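Towels that have gone stiff or stopped drying well usually have too much detergent and softener left in them. Most can be brought back in one afternoon.

## Stripping the buildup

1. Wash the towels by themselves on the hottest setting the care label allows. Use no detergent and no softener.
2. Pour one cup of white vinegar into the drum before starting. Never mix it with bleach.
3. Run a second hot cycle with half a cup of baking soda.
4. Shake each towel hard before it goes in the dryer. This lifts the loops.

If the rinse water still looks cloudy, repeat step 3. Very hard water may take two rounds.

## Drying

Medium heat is enough. High heat makes the loops brittle and wears out the hems. Clean the lint screen before every load of towels, and take them out once the hems feel dry.

On a line, leave 4 inches between towels. Bring them in and tumble them with no heat for 15 minutes if they feel rough.

## Pulled loops

Snip a pulled loop level with the rest of the pile using small, sharp scissors. Don't tug on it. Terry is woven, so a cut loop won't run the way a knit does. 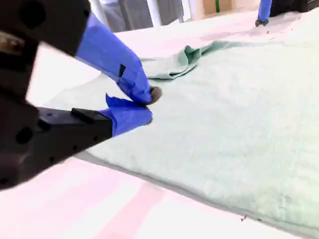
## Storing

- Put clean towels at the bottom of the stack and take from the top.
- Leave the closet door open for an hour after putting away a load.
- Keep towels off shelves that touch an outside wall in January, when the wall is cold and damp collects.
- Cut worn bath towels into cleaning rags and hem the edges if they shed.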